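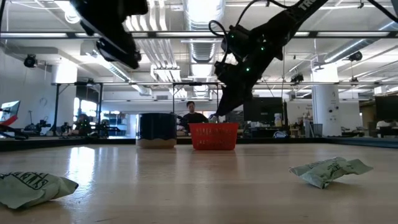

Print this page | E-mail this release

Warkstead Gathers 1,452 Examples for Its Tidying Model

WARKSTEAD, December – Hi, Nyokabi Kioko here, and I've got good news from the Zekel project! We now have 1,452 recorded examples of two-armed tidying, all of them headed for our learning system, Gredavel.
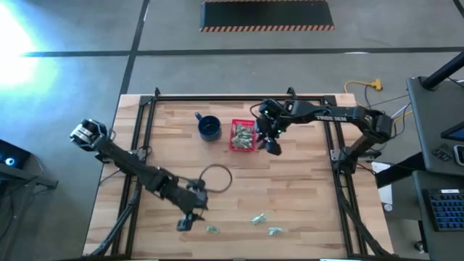
Crumpled wrappers are my favorite (they never fold the same way twice), so we're recording another 155 episodes with those alone. My colleague Abdelkrim Benmoussa checks every take and tosses the messy ones – he threw out 51 of mine, ouch!

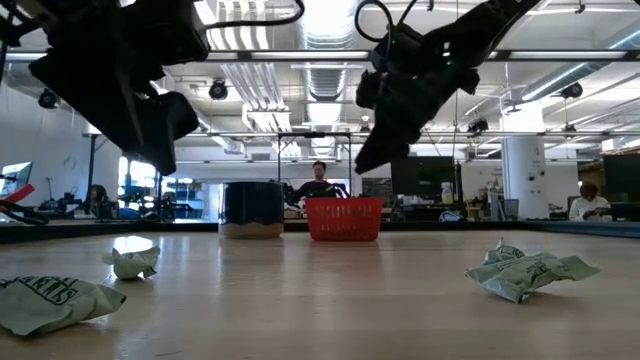
Wrappers on the table, with the basket and navy container behind them.

We'll share the first 60 episodes with our partners at Triantafyllou in the new year. Want a look? Drop me a line at the Warkstead front desk, I love talking about this stuff.

Print | E-mail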